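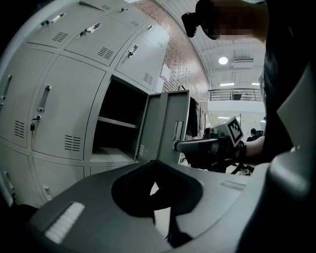
How do I set up a time-off request type?

Request types are managed by account admins in Plamadard. Managers can approve requests but can't add or change types.

Open Settings, then click Time off. Click Add type and enter a name of up to 40 characters. The name is what employees see in the drop-down list when they send a request.

Under Unit, choose Hours or Days. If you choose Days, enter the number of hours that make up one day. The default is 8. You can't change the unit after the first request has been approved, so check it against your payroll export first.

Under Notice period, enter how many days ahead a request must be sent. With a notice period of three, an employee who opens the calendar will find today and the next two days grayed out. Managers can still enter time off for those days from the schedule view.

Click Save. The new type is off for all locations until you switch it on in the Locations tab.

How do I import balances?

Click Import on the Time off page and upload a CSV file with the columns employee_id, type and balance. The type must match the name in Settings exactly, including capital letters. A file can hold up to 1000 rows. Rows with errors are skipped and listed in a report you can download.

Imported balances replace existing ones. To add to a balance instead, open the employee's profile, click Adjust and enter the amount with a note.

Related: Carrying over unused balances in October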